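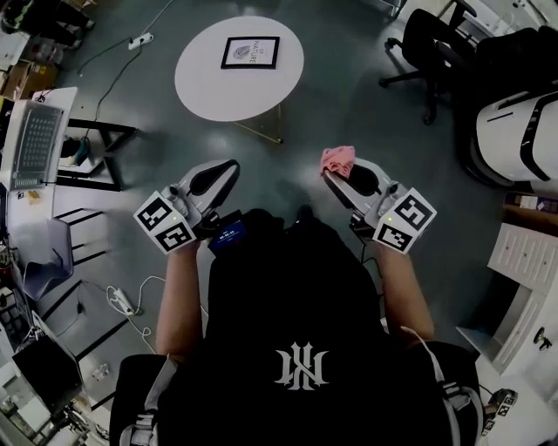
Latency is the whole fight, according to Sneha Semwal, and if the gripper pose and the video drift apart by even a couple of ticks the policy learns garbage. She kept coming back to it all afternoon at the Pumden open day.

Notes typed on the train, sorry for the mess.

Perception first. Each hand-held gripper carries printed marker cubes at its base, and their tracker (called Grilow) solves the pose from those. Lose the markers, pose gets filled in from the motion model. Fine for 12 frames, bad at 50. Saw the plot, the drift is ugly.

Wiping with a cloth is the task they care about right now. Cloth is miserable for planning. No fixed shape, so they skip the explicit planner and let the learned controller run at 15 Hz with a simple filter on top. Asked about collisions with the table. Bit of a shrug. A force limit, mostly.

Best part was the replay tool, Mosano. Scrub thru an episode, both hand tracks underneath, bad stretches in red. Of 52 episodes in the demo set I clicked on four and two had red in them. They dont hide it, liked that.

Missed the Lodhi talk on calibration, room was full. Slides supposed to go up Sunday.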